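Sorting the back shelf: Leandro Mateos on checking in a paperback collection

Leandro Mateos keeps his sorting table against a white wall, because dark books show their faults better that way. A black cover with a bowed edge or a lifted corner stands out at once when you hold it up. On a patterned wall, he says, you would have to look twice.

Mateos runs the intake desk at Grutberg, a lending and exchange library for used technical books and general paperbacks. The stock comes mostly from closed reading rooms, office shelves and house clearances. It is opened, checked, labeled and either shelved, repaired or sent on. The current lot arrived in November in 35 cartons and is still being worked through. The catalog at that point stood at 2,240 titles, and he expects it to grow by less than people assume.

"A carton looks like a lot of books," he said. "Then you take out the duplicates, the ones with damp in them, and the ones where somebody has cut out a chapter. You keep maybe half. In a bad carton you keep the carton."

What the table is for

The table has one rule, which is that only work in progress goes on it. Finished books leave on a cart. Books that have not been looked at stay in the carton on the floor. Mateos arrived at this after a period of using the table as storage, during which checked and unchecked books were mixed twice and the whole batch had to be done again.

The top is white and smooth and shows marks. He wipes it down at the start of each session with a barely damp cloth and then a dry one. Grit is the main concern. A single grain under a laminated cover will leave a scratch the length of the board when the book is slid across, so books are lifted and set down. Sliding is allowed for booklets and loose sheets only.

"People ask for felt or a rubber mat," he said. "I had a mat. It holds dust and you cannot see what is on it. A hard top you can clean in ten seconds."

He does not try to get scuffs out of the surface. Cleaners strong enough to do that leave a residue, and residue transfers to page edges.

The check itself

Each paperback gets the same inspection in the same order: spine, covers, corners, page block, first and last leaves, smell. Mateos does it in under a minute for a sound book. The book is stood upright first and looked at from the top edge, where the line of the page block tells him whether the spine has rolled. A rolled spine makes one cover sit ahead of the other. Slight roll is accepted. If the book will not stand without support, it goes in the repair row.

Page color is noted but rarely decides anything. Cheap paper turns cream and then yellow, starting at the edges, and a book can be deep yellow at the block and perfectly readable inside. What he looks for is brittleness. He bends the corner of a middle leaf a short way and lets it go. If it springs back, the paper is good for several years of lending. If it creases or cracks, the book is marked for reference use or passed over.

"Yellow is only age," he said. "I have had bright white paper that fell out in blocks of 20 pages because the glue had gone. I would rather have yellow paper and live glue."

Black covers are a category of their own. The ink wears at the corners and along the spine hinge, and the board underneath shows through as a gray or brown line. Handling also polishes them. Old tape, old lamination and the grease from hands all shine at an angle, and the three are treated differently. He tilts the cover under the lamp to see which he has. Tape has a straight border. Lamination usually lifts at a corner first. Grease has no border at all and will come off, in part, with a dry cleaning sponge.

Worn edges are left alone unless they are catching. A fuzzy, slightly wavy edge on a paperback cover looks poor but causes no further damage. Trimming it is a mistake in his view. The cover ends up smaller than the block and the first pages start to take the wear.
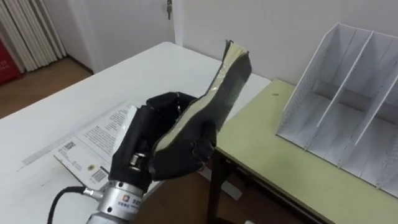
Labels and barcodes

Every item that stays gets a barcode. Grutberg uses a label stock called Grestia, which Mateos chose for its adhesive. It can be lifted within the first day and sets hard after that. The label goes on the back cover, upper left, 6 millimeters in from each edge. On covers with loose lamination it goes inside the back cover instead, in the same position.

Items with barcodes already on them take longer. Retail codes, old library codes and warehouse codes can all be present on one piece, and a hand scanner will read whichever it meets first. The desk scanner is a Bravo, a corded model with a trigger, and he keeps it set to a narrow beam for this reason. Even so, the wrong code gets read often enough that he has a standing procedure. Printed booklets with more than one code are entered by hand, the valid code is read back from the screen, and any code that belongs to a previous system is covered with a blank label.

"Two barcodes on a booklet is the usual source of a bad record," he said. "It scans clean, it beeps, the screen fills in. Then six weeks later somebody borrows a manual and the system says they have taken out something else."

He has considered covering every old code on every item. The cost in labels would be small. The cost in time would not, and blank labels on a printed cover sometimes hide text that a reader wants. A code printed in a margin is covered. A code printed next to a block of text is struck through with a fine pen, one line across all the bars, and tested with the scanner to confirm it no longer reads. The pen line has to run at right angles to the direction most people would guess. A line drawn parallel to the bars leaves them readable above and below the damage; he tried it and got clean scans.

Asked whether that was right, he stopped and corrected himself. "Parallel to the bars, you fill in one gap and the code is broken. Across the bars, you leave them readable on both sides of the line. I do both and then scan. Write down that I scan it."

Thin items

Booklets, manuals and stapled pamphlets go through separately. They have no spine to carry a label and they disappear between thicker books on a shelf. Mateos stores them flat in shallow boxes, by subject, with a contents sheet in the lid. The current lot has produced 397 of them, a higher share than usual, and he puts that down to a reading room that kept the paperwork for everything it bought.

Staples are checked for rust. A rusted staple is taken out with a thin blade and the fold is sewn through the existing holes with three stitches of linen thread. Dense text pages with narrow inner margins are not sewn if the stitch would pull the fold tighter; those go into a paper folder as loose leaves.

The lamp and the press

There are two pieces of powered equipment apart from the scanner. The lamp is a Voltedex on a jointed arm, which he uses low and from the side when checking covers and high when reading. The other is a small heated press for laminate corners. He uses it at its lowest setting with silicone paper on both sides, and never on a cover that has old tape. The adhesive in old tape softens and spreads under heat, and once it is in the board it stays there.

For flattening a bent cover he uses weight and time. The book is laid flat between two boards, spine square, with a brick wrapped in cloth on top. Most covers come back to nearly flat in a week. A cover and spine that have been bent together, as happens when a book is carried in a back pocket, need longer, and some return to the bent shape within a few loans.

"I put it in the record," he said. "Cover bent, pressed, returned. If it comes up for repair a third time I stop. It is a paperback. It can be bent and still be read."

What leaves

Rejected books are recorded with a one-word reason: damp, glue, missing, duplicate. Duplicates in good order are offered to two other exchanges before anything else is done with them. Damp books are bagged on the day they are found and do not go back in the room.

The rest of the November lot should be finished by early summer. The next open exchange is on Wed 24 April, and stock already labeled by then will be on the front tables. Mateos asks that people bringing books pack them spine down in small cartons, leave out newspaper as padding, and put booklets in an envelope of their own.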